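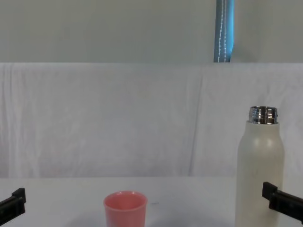
Arkora on the Bench: The Cup and Bottle Task

Gallery 3 from the Rultberg test room

Arkora is a training method for two-armed robots. The short version of the claim is that if you throw out the bad demonstrations before training, the robot learns more from less. The people who came up with it are pleased with it. We were asked to run it on our own bench, and after a spring of doing so we are less pleased, though we haven't written it off.

The pages in this gallery go with the numbers in our May report. If you want the good news first, read the report's opening page and stop there.

What went in

We recorded 3,645 demonstrations, all of them with a person driving both arms. Cletix, the scoring tool that comes with the method, went through the lot and kept 2,836. The rest were marked as poor: too slow, too jerky, or with a long pause in the middle.

I watched a good many of the rejected ones. Some deserved it. Others looked like careful work by someone who slowed down near the cup because slowing down near a cup is sensible. Cletix can't tell hesitation from caution, and I'm not convinced its scores measure much beyond speed.

What came out

The trained policy got 402 trials on the cup and bottle task and finished 260 of them. That's a little under two in three. Whether you call it a strong result depends on what you compare it with, and the comparison in the original Arnaud write-up is against a policy trained on everything with the same settings. Those settings were tuned for the filtered set. Tune them for the full set and I'd expect the gap to shrink. We haven't had the bench time to find out by how much, so take that as a suspicion.

The bench

Pink cup, tall white bottle with the cap off, white tabletop, white cloth hung behind. Neither gripper has hold of anything at this point, and there's a wide stretch of clear table between the cup and the bottle.

A white bottle against a white cloth sounds like a hard test for a vision system, and the write-up makes a point of it. Look at the neck, though. It's bare shiny metal with a threaded opening, and it stands well up in front of the cloth. I would want to see the same trials with the neck covered before saying anything about how well the policy finds a pale object on a pale background. The cup is no challenge in that respect. Apart from the blue strap up on the right, it's the one thing with any real color to it.

The cloth has creases, and I've left them alone. Ironing the background for a robot that is supposed to cope with kitchens seemed like cheating.

How we counted

A trial counted as finished only if both arms had done their part and the bottle was standing at the end. The Arnaud team also gives partial credit for reaching the bottle. We don't. Partial credit makes a nice curve, but a robot that gets to the bottle and then knocks it over has made a mess, and I don't see why it should score for the trip.

We also counted timeouts as failures. Their team reran them. This may explain some of the difference between their numbers and ours, and I've asked for their raw logs so we can score both sets the same way. No reply so far.

What I'd accept as proof

A run with a different cup and a different bottle, neither of them in the training set. Placements picked by somebody who hasn't read the paper. A second filter that drops the same number of demonstrations at random, which is such an obvious check that I'm surprised it was left out. If random dropping does as well as Cletix, then Cletix is doing nothing and the whole story changes.

We plan to start with the random one, as it needs no new recording. The training job goes on when the machine is free, most likely over a Sunday.

For anyone reusing our results

Please quote both trial figures, the finished count and the total. We've already seen the 260 passed around without the other number, under a heading that said "solved." The task isn't solved, and the failed runs are in the log with the rest.

Next gallery: two cups, no bottle
Back to the Rultberg bench index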